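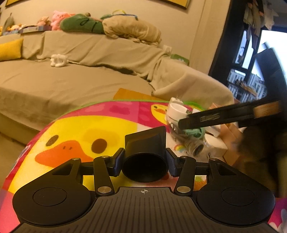

A cartoon duck and a small rainbow on a brightly printed play mat.

Ilano wants the rest of us to believe that it owns the idea of a speaker that turns itself down when the room goes quiet. It has a patent that says so, more or less, and on 15th February it sent letters to 10 smaller companies asking them to pay up or pull their products. One of those companies is Flalow, which makes bedside radios and has never, as far as I can find, had a legal department.

I have read the patent. It took me most of an evening, and I would not recommend it. Strip out the diagrams and the long paragraphs about "a listening environment," and you are left with a microphone, a volume control and a rule that connects the two. My father's car stereo did the same thing in reverse, getting louder as the road noise went up. I find it hard to see the leap of genius that earns 20 years of protection.

The company's defenders say I am missing the point. A patent covers a particular way of doing a thing, they say, and the particular way took time and money to work out. Fine. Then sue the people who copied the particular way. Flalow says its radios use a simple timer along with the microphone, and the Ilano letter, which Flalow has posted in full, does not mention the timer at all. It does mention the fee, which is $2 a unit, in the first paragraph.

Two dollars sounds like nothing. On a radio that sells for $100 it might be. But a firm like Flalow does not keep very much of that hundred once the parts, the shipping and the store have been paid, and the fee is owed on every radio whether or not the buyer ever switches the feature on. I suspect many never do. I have owned one for more than 2 years and had to look up where the setting was.

What bothers me most is who did not get a letter. Kudo sells a speaker that dims its volume at night, and it advertises the fact on the front of the box. Kudo also has plenty of lawyers and a large pile of patents of its own. Perhaps the two companies have a deal that neither has announced. Perhaps Ilano looked at the pile and decided to start with somebody smaller. I can't prove either one, and a spokesperson told me only that the company "does not comment on licensing discussions."

Then there is Winero, the licensing outfit that would collect the money. Its website promises a "fair and simple path" for device makers. I looked for a price list and there isn't one. I looked for the names of companies that have already signed – same result. You fill in a form and someone calls you. That is how people sell timeshares.

I am not against patents. If somebody spends years on a better battery, I want them to get paid for it, and I want the copycats to lose in court. But a right that is only ever tested against people who can't afford the test is hard to respect. Most of these 10 companies will sign. Signing will be cheaper than a trial, and each signature will then be held up to the next company as evidence that the patent must be good.

The letters give an April deadline. Flalow says it will not pay and will ask for the patent to be reviewed, and I hope it can find the money to see that through. I would like to hear a judge ask about the car stereo.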